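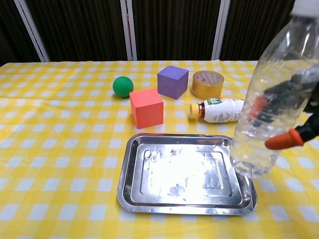

Llevo desde junio juntando demostraciones para que una política de imitación aprenda a coger y recolocar objetos de mesa, ¡y estoy enganchadísima! Empecé con una sola tarea (meter un cubo de espuma en una caja) y ahora quiero dar el salto a escenas más variadas. El problema me ha salido con las botellas: con el cubo rojo o el morado la pinza cierra igual casi siempre, pero con la botella de agua transparente, sujeta por la mitad, una de las puntas naranjas se ve a través del agua, deformada, y no tengo claro qué aprende el modelo de ahí. Encima la bandeja de acero brilla muchísimo y el mantel de cuadros amarillos mete textura por todas partes.

Tengo 200 episodios grabados con teleoperación, todos con el mismo mantel. Mis dudas:

- ¿Sigo grabando con este fondo o empiezo ya a cambiarlo?
- ¿Saco los objetos transparentes a un conjunto aparte?
- ¿Los intentos fallidos se guardan o se borran?

Uso Lumbao para grabar y sincronizar. Entreno en casa, con una sola tarjeta, así que tampoco puedo permitirme un conjunto enorme. ¡Gracias de antemano!

**Maite Campos**

---

**citrico_norte**

¡Qué buen proyecto! Voy por partes, que a mí me pasó algo muy parecido con unos frascos de vidrio.

Fondo: cámbialo ya. Si todos los episodios llevan el mismo mantel, no tienes forma de saber si la política se apoya en los objetos o en los cuadros. No hace falta tirar nada de lo grabado. Yo haría la siguiente tanda con una tela lisa y otra con un estampado distinto, y dejaría un tercer fondo sin usar en el entrenamiento, solo para evaluar.

Transparentes: déjalos en el mismo conjunto, pero etiquetados. En los metadatos de cada episodio pongo tres campos, `objeto`, `material` y `fondo`, y luego filtro o cambio el peso al muestrear. Con la botella llena de agua la refracción depende mucho del ángulo, así que graba agarres con la botella girada y a varias alturas, y no siempre desde el mismo lado. Si tienes estado de la pinza (apertura y corriente del motor), mételo como entrada. En mis frascos fue lo que más ayudó, bastante más que añadir otra cámara.

Con la bandeja haz una prueba: mueve la lámpara entre episodios, aunque sea un palmo. El brillo se desplaza y la política deja de tomarlo como referencia.

Fallos: guárdalos, en otra carpeta. Para clonación pura no los mezcles con los buenos. Lo que sí mezclo son las recuperaciones, es decir, episodios en los que el agarre empieza mal, corriges y terminas bien. Yo metí 80 de esos en un conjunto de 2954 y se nota un montón en cuanto la pinza llega un poco desviada.

Una cosa más: revisa la sincronía antes de seguir grabando. Perdí una tanda completa porque la imagen iba 2 fotogramas por detrás de las articulaciones y no lo vi hasta pintar las dos señales juntas.

---

**brumine_fan**

Yo usaría agua con colorante y listo. A mí me funcionó con Brumine.

---

**tallerdromier**

Lo del colorante vale si al final solo vas a manipular botellas con colorante, jeje. Si quieres que coja agua normal, tienes que grabar agua normal.

Añado algo a lo de citrico_norte, con lo que estoy de acuerdo casi en todo. Antes de grabar más, entrena con lo que tienes y mira en qué falla. Son unas horas de tarjeta y te dice dónde invertir el tiempo de teleoperación, que es lo caro (y lo que cansa las muñecas). Cuando lo hice descubrí que mi problema estaba en la posición inicial: colocaba todo casi en el mismo sitio sin darme cuenta. Ahora sorteo las posiciones con un script que me dice la casilla de cada objeto, y para eso tu mantel de cuadros te viene de maravilla como rejilla.

En lo de los fallos discrepo un poco. Con una tarjeta y pocos episodios, yo grabaría recuperaciones a propósito solo cuando la política ya acierte más de la mitad de las veces. Antes de eso no sabes qué errores comete y te inventas unos que luego no aparecen.

Si publicas el conjunto, avisa por aquí, ¡me encantaría probarlo con mi pinza!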